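Teaching by hand: a month with the Doucet headset kit

Small parcels, thin plastic, soft little packets. Still the stuff robots fumble most. Atine thinks the fix is more human footage, and it will rent you the gear to shoot it.

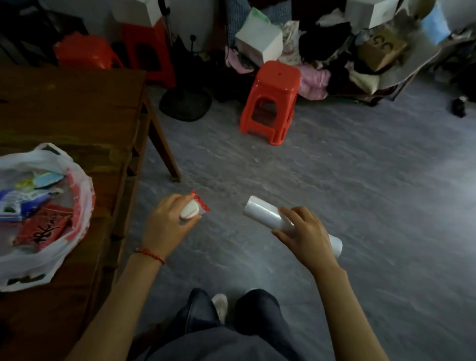
What you get

One Doucet headset, two batteries, a charger, a login. Kit goes on your head, you do your normal unpacking and sorting, footage uploads at night. Setup took 9 minutes – less the second time. No wrist straps, no gloves, bare hands are fine.

What it's like to wear

Light enough. Forehead gets warm by mid-afternoon. Battery ran about 40 minutes, so you swap a lot, and the latch is stiff. Bending over a bag on a low table is where it earns its keep – the view stays on your hands, even when you're sitting down and reaching for the floor. Rolls and slippery wrap came through clear on our clips. Messy rooms too. Atine says don't tidy, and we didnt.

The software

Fedley, the labeling app, is the weak part. It guesses at each object and you fix the guess. Packets confuse it, clear plastic realy confuses it. Sorting one clip took longer than filming it.

Against the Finton

Finton's rig has the longer battery, 6 hours, but it sits heavy and wants a cable down your back. For seated work, no thanks.

Worth it?

For a small lab, yes. Minimum rental is 30 days, next batch ships in April. Ask for a third battery.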